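Open day at Drerkow, the secondhand textile place
Posted 4/13/26 by Joana Baptista

Typing this up fast before I forget half of it. Went with Eduardo Cunha, he drove. Got lost twice in the business park, the sign for Drerkow is on the back of the building, facing the creek. If you go to the next one: park behind the tile showroom and walk round.

Open day ran 10 to 3. We got there at 11:20 and had missed the intro talk, so some of this is secondhand from Bernadette Fleury, who runs the floor and took our group through. She talks fast, I write slow. Corrections welcome.

What they do. Clothes and household linens come in by the bag, get sorted, washed, folded, and go out again to thrift stores and a couple of shelters. Sorting is upstairs, wash is downstairs, which seems backwards until you see the chute. Kids in our group wanted to go down the chute. No.

Sorting first. Long belt, bins on both sides, labels over the bins in marker. Knits, denim, tees, linens, "ask." The "ask" bin was the fullest. Bernadette held up a wool cape from it and let people guess what it would go for. Eduardo said forty dollars. She said six. Last year's total through the building was 3,205 bags, busiest month was November, everybody clearing out before the holidays I guess. I'd have thought spring.

Wash floor is loud and I couldn't hear much. Big machines, hot, smelled like a motel laundry in a good way. They don't use softener on anything with a pile, it kills the absorbency on towels. Writing that down for home. Also they dry the fluffy things on low and pull them early. I asked how early and the answer was "when they feel right," so, OK.

Then the folding room, which was the part I came for.

Soft things first. Towels, throws, baby blankets, the fuzzy stuff that never sits flat. The rule there is fewer folds. Every fold in a thick fabric makes a hump, and a stack of humps falls over on the truck. So halves, then halves again, then stop. Corners in. If a corner's sticking out you don't tuck it, you open the thing back up and do it over.
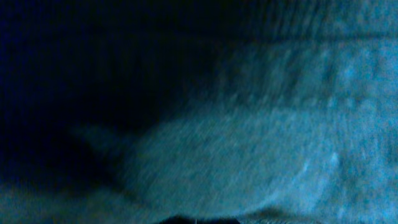
Blue-green and fuzzy, close up in the folding room.

Everyone wanted to touch the blankets and it was allowed, thank goodness. There's a sample rack by the door with cards on it telling you the fiber. I got 2 right out of the lot. Acrylic fools me every time.

Houshang Nouri did the T-shirt demo. He used to work in a hotel linen room and it shows, very quick, no fuss. Face down, sides to the middle, sleeves back, bottom up to the collar, flip. Smooth it with the flat of your hand and not your fingertips (fingertips leave little ridges, I'd never noticed). The print should end up on top so the store can see what it is without unfolding. That's the whole reason for the flip. A store clerk who has to unfold it to read it isn't going to fold it back, he said, and having worked retail, yes.

Then we had a go. Mine was a gray one with a stretched neck and it came out like a pillow. Houshang said the neck was at fault, which was kind of him. Eduardo's was perfect and he has been insufferable since. There's a board they lay on the shirt to keep the width even, you can buy one at the desk, made by a firm called Malý. I did not buy one. Thinking about it.

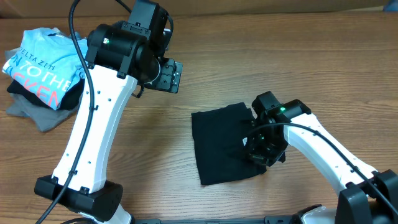 Black is the hardest color to fold, I learned. Can't see the seams, so you can't find the middle. The trick is to feel for the side seam and pinch it and shake the shirt out from there. Lint shows too. They do the black ones near the window if they can, and someone goes over them with a roller after.

Sorority and school shirts are a category all their own! They get heaps. Event tees, fun runs, reunions, mostly worn once. Bernadette says they sell better than plain ones to college kids, and the plain ones sell better to everyone else. The light colors get checked for deodorant marks before they're folded, dark ones get checked for bleach spots. Anything that fails goes to rags. The rags are sold on to a garage supply outfit, Costska, so even the really hopeless ones go someplace.

Stack height: they go by how it stands, no number. Push it gently with one finger at the top, if it leans, take some off. Heaviest on the bottom. Alternate the collars, one left one right, or the whole pile slopes. I tried that at home last night with the kids' drawer and it works.

Packing room we only saw through the door. Flat cartons, paper between layers for anything printed, so the ink doesn't stick in warm weather. A full pallet had just been wrapped and the tag said 591, I think that was items but it might have been the order number. Forgot to ask.

Coffee and a cookie table at the end. Jocelyn Sutherland from the Kevia mending group had a table too, darning and zipper repair, and she fixed Eduardo's jacket pocket while he stood there in it. She's looking for people who can do buttonholes. Sign up sheet was pretty empty when I left so if that's you, get in touch with her.

Practical bits:
Free, no booking, though groups should call ahead.
Stairs everywhere. There is a freight elevator, you have to ask.
Wear flat shoes, floor downstairs is slick near the washers.
Drop-off is at the side door and they would realy like bags tied shut. No pillows, no single socks. They take single gloves, don't know why.
Bathroom is past the packing room on the left.

Worth the drive. I'd go earlier and catch the talk, and skip the wash floor if you have small kids or a headache. The next one is in the fall, date not set, I'll put it up on teh page when I hear. Eduardo has more notes on the sorting belt than I do, ask him.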